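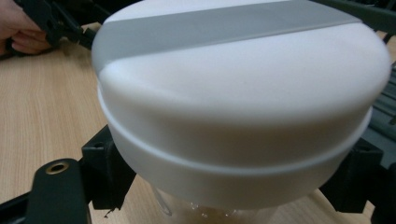

How often must the fingers of the hand-held gripper be checked?

Before every session, and once more after any session in which water was used. The check itself is short and is described in the part "Before you start".

Ratport hand-held gripper, lid and cup station
Setup and care notes, with data card
Plosum workshop, bench two

What this folder contains

This folder has two things in it. The first is the recordings made with the Ratport hand-held gripper at the lid and cup station. The second is this file, which says how the station is set up and how it is kept in order. Please read it completely before you touch the tool for the first time. After that, the parts about cleaning and faults are the ones you will open most.

The recordings are in the folder "episodes". The calibration files are in "calib", one for each time the fingers were taken off and mounted again. The log of repairs is "repairs.txt". It is a simple text file and I ask everybody to keep it so. Two times it was converted to a spreadsheet and two times we lost lines.

The station

The station is one bench with a light wooden top and two Ratport tools. One person can work with both tools, one in each hand, or two persons can share them. The left tool is marked L on the handle and the right tool R. They are not the same inside: the R tool has a newer spring. Do not exchange their fingers, even if they seem to fit.

Each tool carries a camera which looks forward between the fingers. The camera is focused for a near distance and it must stay so. If you turn the focus ring by accident, write it in the log and ask Iara Figueroa to set it again, also when the picture still seems good on the small screen.

The objects are white plastic lids and clear plastic cups. We use them because they are difficult. A clear wall gives the camera little to hold on to, and a smooth white lid is quickly too bright on one side. Keep the bench lamp switched off for this station and use only the ceiling light.

Fingers, brackets and inserts

The fingers are black plastic. A brass threaded insert is pressed into the finger near its upper end, and you find it easily in the picture at the top of this file. The insert takes the screw for the longer tips, which we use at another station. At the lid station the longer tips are removed and the hole stays open.

An insert can become loose. The usual sign is that it turns together with the screw. When this happens:

Stop using the finger.
Take the screw out slowly by hand. Do not use the electric screwdriver.
If the insert comes out with the screw, put both in the bag for damaged parts and write the tool letter on the bag.
Mount a spare finger from the drawer.
Make a new calibration file before the next recording.

We tried to glue loose inserts and I do not recommend it. The glue came into the thread on one finger and Patricio Zúñiga needed a whole afternoon to save the part. New inserts are set with the soldering iron and the flat tip, slowly, until the brass is level with the plastic. Only Patricio and Oriana Huenchumán do this work at the moment.

The brackets hold the lid from its two sides. They should touch the lower rim of the lid at the same height. If one bracket is higher, the lid tilts when it is closed and you will feel the cup move away under it. The height is corrected with the screw behind the bracket. Turn it a little, close on a lid, look from the side, and repeat. It is better to do it with a dry cup first.

Before you start

1. Wipe the bench. Small dark crumbs come from somewhere, we think from the foam in the transport case, and they scratch the lids.
2. Open and close each tool slowly. It must move without a jump. A jump in the middle of the travel means that a joint is dirty. A jump at the end means that the stop screw has moved.
3. Look at both fingers from the side, against a white wall. They must be straight.
4. Press on the insert with a fingernail. It must not move.
5. Close the tool completely and start the program Zirkgate. The number on its first page must be 0. If it shows another number, press "Set closed" one time only.
6. Open the tool completely. The number must be 1000. If it is lower, something is blocking the travel. Do not correct this in the program! Find what is blocking.
7. Make one test recording with a lid and delete it afterwards.

Step six is the one which people leave out. For this reason Zirkgate now refuses to record if the tool was not opened completely after the start. It is not an error of the program, so please do not send me messages about it.

Working with water

A part of the recordings is made with cups that are wet inside or outside. Drops change how the cup looks to the camera, and a wet cup also slips in a different way. These recordings have the word "wet" in the name.

Use the spray bottle and not the tap. Spray the cup over the tray and then bring it to the bench. The electronics of the Ratport are in the handle and the cover is closed only with a thin seal, so the tool should never lie in water and should not be held with the fingers pointing up while they are wet. Water runs down along the linkages and goes into the handle. We had this fault once on the L tool and the board had to be changed.

After a wet session dry the fingers, the linkages and the rails with the blue cloth. Leave the tool open on its stand overnight. Do not use compressed air, it pushes the water further in.

Cleaning without water

The joints are cleaned when they feel rough, and in any case after every 14 sessions. Use a dry brush first and then a cotton stick with a very small quantity of alcohol. The rail is cleaned in the same way. No oil on the joints. On the rail one drop of the thin oil from Nogueira is allowed, spread with the finger and wiped again until it almost cannot be seen.

The camera glass is cleaned with the lens paper only. Paper towels have made fine lines on the old glass, which you can see in the earliest recordings when the light comes from the right.

Known faults

The tool does not return when it is released. Check the spring first. On the L tool the end of the spring can jump out of its small hook. Open the side cover (two screws) and put it back with tweezers.

The number in Zirkgate jumps while the tool is held still. Usually the cable is loose at the handle. Push it in and hold it with the clip. If the jumping continues, try the cable of the other tool. We have thrown away two cables so far.

The lid is held but the cup stays on the bench. Look first at the bracket height, as described before. If the height is correct, look whether the lid is really pressed onto the cup. Some lids are wider than others by a small amount and close badly, and these go into the box "not for use".

The picture is soft at the edges. For the hand and for things far behind the object this is normal. For the lid itself it is not normal, and the focus must be checked.

The handle becomes warm. Stop, disconnect, and tell Ignacio Farías. Do not continue with the other tool on the same supply.

Data card

Number of recordings: 1351
People who held the tools: 13
Objects: white lids, clear cups
Surface: the light wooden bench top, always the same one
Tools: Ratport L and Ratport R
Each recording has: camera video, opening of the fingers, time, tool letter, name of the calibration file

The people who recorded are kept by number only and their names are not in the files. Hands are often visible in the video. Everybody has agreed to this in writing. Faces should not be visible, and a recording where a face appears must be removed, please tell us the name of the file.

What is missing: we have almost no recordings with coloured lids, none on a dark surface, and few made by left-handed people. The recordings before the change of spring on the R tool have a slower closing. They are correct but they should not be mixed with the newer ones when the closing speed matters to you. The field "spring" in each file says "old" or "new".

Some recordings end with the lid falling. We kept them. The field "result" says "held", "fell" or "unclear", and it was filled in by the person who recorded, directly after the movement. Cristóbal Fuentealba later looked through the "unclear" ones again and changed those where the video was enough to decide.

Spare parts

Fingers, brackets and springs are in the grey drawer under the bench. Inserts are in the small tin, screws in the tin beside it. When you take the last but one finger, print a new pair the same day. The print file is "finger_v6". The older "finger_v5" has the hole for the insert too wide, and it stays in the folder only because the old calibration files refer to it.

Print the fingers lying flat, with the inner side up, and let them become completely cold on the plate before you remove them.

Changes

13th August: bracket height screw changed to the longer type on both tools. All calibration files from before this day are moved to "calib/old".
Later: Zirkgate checks the full opening before it records.
Open: a better seal for the handle cover. Oriana has a drawing and we hope to test it in November.

Who to ask

Camera and focus: Iara Figueroa
Fingers, inserts, printing: Patricio Zúñiga or Oriana Huenchumán
Power and boards: Ignacio Farías
Files, fields and this text: Cristóbal Fuentealba

Corrections to my English are also welcome, you can write them directly in the file.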